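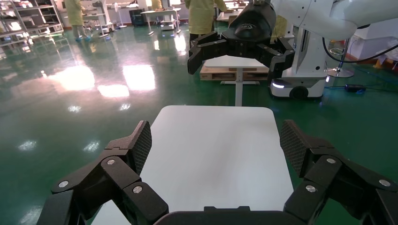

*Two grippers, both open. The near one has bumpy gray mesh pads. The other is on a white arm, over the little table.*

# How Does a Robot Hold Stuff?

Written by the Lotdale Robot Club, for kids who want to join. Read it before the first meeting!

OK so. You have hands. Robots mostly don't. They get a **gripper**.

A gripper is the grabby part at the end of the arm. Lots of kinds. Suction cups, hooks, squishy balloon ones. In our club we build the two-finger kind, same idea as a crab claw.

## Why only 2 fingers?

Try this. Pick up a pencil with just your thumb and one finger. Easy, right? Now an eraser. Now a sock. You can do a LOT with two.

More fingers = more motors = more things to fix on a Saturday morning. Wait, we don't meet Saturdays. You know what I mean.

## The parts

**Links.** Stiff pieces joined together, kind of like the bones in your finger. When one moves it pushes the next one.

**Joints.** Where links meet. That's where it bends.

**Pads.** The part that touches the thing. Smooth pads slip! Bumpy or rubbery ones hold on better. The grabbing-on force is called **friction**. Rub your hands together, thats friction too.

**Palm.** The chunk in the middle that the fingers come out of.

## How does it know when to stop squeezing?

Good question. You can feel an egg. A plain gripper can't feel anything, it just closes till you tell it not to. So some have a sensor that says "hey, I'm pushing on something." Ours for the Stotard Challenge doesn't have one yet. We've broken 37 crackers. (We kept a chart.)

## And how does it see?

Some robots have a camera right by the gripper. So they get a close-up of their own fingers and whatever is in between. Like if your eye was on your wrist. Weird but useful.

## Try it at home

You need:

- 4 craft sticks
- 2 rubber bands
- tape
- 10 small things to pick up (no glass!!)

1. Tape two sticks together at one end so they make a V. Do the same with the other two.
2. Use one V plain. Wrap a rubber band around each tip of the other one.
3. Try all your small things with both. Write down wich ones slip.

Which V won? Bring your list, we'll put it on the wall.

Next sheet is wheels. New kids start 6th January, bring a snack and closed shoes.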